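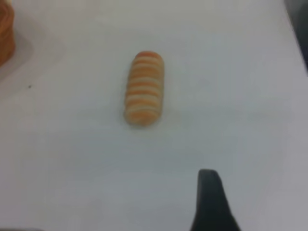 According to Siv Brekke, the arm should have stopped the moment the force reading went past its limit, and the fact that it carried on for another 14 millimeters was the only part of the morning worth writing down. Valter Eklund disagreed. In his view the stop had worked as configured, and the configuration was the fault.

I heard both versions before I had my coat off. The visit to the handling lab at Nidau on 18/05/2023 had been planned as a tour of the pick-and-place cells, with lunch at noon. The fault occurred on the first cell, during trial 2743, and we stayed there until nearly two.

The task is simple. The arm approaches a small object on a white table, closes on it, lifts it, and sets it down in a new position. The object used that day was a short striped piece, orange and cream, with rounded ends. On the failed trial the arm came down beside it at the correct position and did not stop at the correct height. A fingertip met the table and kept pushing. The controller logged a force of 60 newtons before the drives cut out. Nobody was inside the marked area, and the emergency stop was not pressed.

Eklund put the log on the wall screen. The height of the table is stored in a calibration file, and the file in use belonged to the older table, which had been replaced the week before. The new top sits higher. Every trial since the change had therefore started with a wrong height, but the earlier grasps had been planned from farther up and the error had stayed within tolerance.

The second problem was the force limit. It is meant to be checked on every control cycle. During the final approach, however, the reading was passed through a filter that averaged several samples, so the limit was compared with a value that lagged behind the real one. The filter had been copied over from the cell at Kirnberg, where the arm moves much more slowly and the delay does no harm.

Brekke's objection was that a protective limit should never read a filtered signal, whatever the speed. Eklund agreed on that point and had already moved the check ahead of the filter by the time we came back from lunch.

The retest took 6 runs at reduced speed with a foam pad on the table. On each one the arm was told to go too low on purpose. All of them stopped on first contact. The finger from the failed trial was taken off, measured, and found to be bent slightly at the base. A spare was fitted.

Two items were still open when I left. The calibration file carries no table identifier, so the same mix-up can happen again, and the Kirnberg cell still has the old order of checks. Brekke wants both closed before full speed is allowed again. The other cells I saw only through the window on the way out.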